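Teaching the arm at Todeo: your questions

I run the come-and-try bench at Todeo, and these are the things people ask me most. If yours isn't covered, grab me when you're in!

Do I need to be able to code?
Nope. You either hold the arm and move it through the job yourself, or you steer it with the hand controller. It records what you did and we use that later for training.

By hand or by remote – which should I pick?
Start by hand. You feel straight away when a joint doesn't want to go any further, and you'll get the hang of the reach. Remote is slower to learn but your arms don't get in the way of the cameras, so most of the recordings we keep are done like that.

What will I be moving about?
Small coloured blocks, to begin with. We've got stars, cylinders, a heart and so on, and you work on a wooden board that stays put on the table.
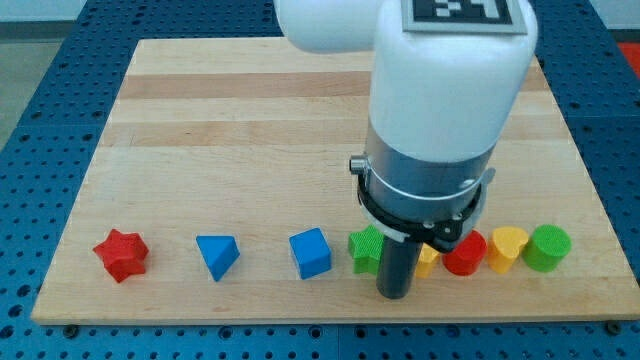
Red star at one end of the row, green cylinder at the other.

How many goes do you want from me?
For the block job, 17 good ones in a sitting is plenty (I get sloppy after that and I've been at this for ages). The full Fader set is 200, shared between everyone who turns up.

What if I muck one up?
Press the pedal, put the blocks back and go again. If you nudged something and then put it right in the same go, please leave it in – we like those.

My blocks were squashed together and I couldn't get at the one I wanted. Did I set it up wrong?
No, tight spacing is allowed. Come in from straight above and take your time, or push a neighbour away first.

Can I bring my own objects?
Yes, up to 6, as long as they're light and they won't shatter. Wurneck made us a tray for visitors' bits, and it lives by the door.

Where do the recordings go?
Into the Hájek folder on the shared drive. Ask me for the login, as it changes every September.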